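Inventario de noviembre

Llevo tres semanas intentando dejar de picar entre horas y he llegado a una conclusión poco científica: el hambre de las seis de la tarde no es hambre, es aburrimiento con dientes. Lo sé porque a esa hora me comería una lechuga, pero solo si antes alguien la hubiera frito.

Mihret, que comparte piso conmigo y con mis propósitos, propuso que lo apuntáramos todo en un cuaderno. El mío duró hasta la página tres. En la primera hay una manzana, con la hora y hasta la variedad. En la segunda pone "frutos secos (puñado)", y el puñado era de los de dos manos. En la tercera pone "cosas".

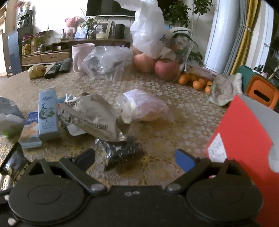
El envoltorio, sobre la mesa.

Luego está la cuestión de la compra. Mi abuela iba al mercado con una lista y volvía con la lista. Yo voy con hambre, sin lista y con una fe enorme en mi yo del futuro, que según parece cocina acelgas a diario. El cajón de las verduras es su mausoleo.

Saron Adugna, que entiende de estas cosas porque leyó medio libro, me recomendó beber agua cada vez que me apeteciera algo. Le hice caso un día entero. Conozco ya todos los baños entre mi casa y la oficina, incluido el de la academia Lemma, donde me preguntaron si venía por el curso de contabilidad y dije que me lo estaba pensando.

De momento he pactado conmigo mismo una tregua: merienda a las seis, sentado y en plato. Lo del plato impone bastante. Uno se sirve cuatro galletas en un plato y parece una persona con la vida resuelta. A la quinta ya hay que levantarse, y ahí me puede la pereza, que para algo tenía que servir.

Mihret sigue con su cuaderno. Va por el segundo tomo.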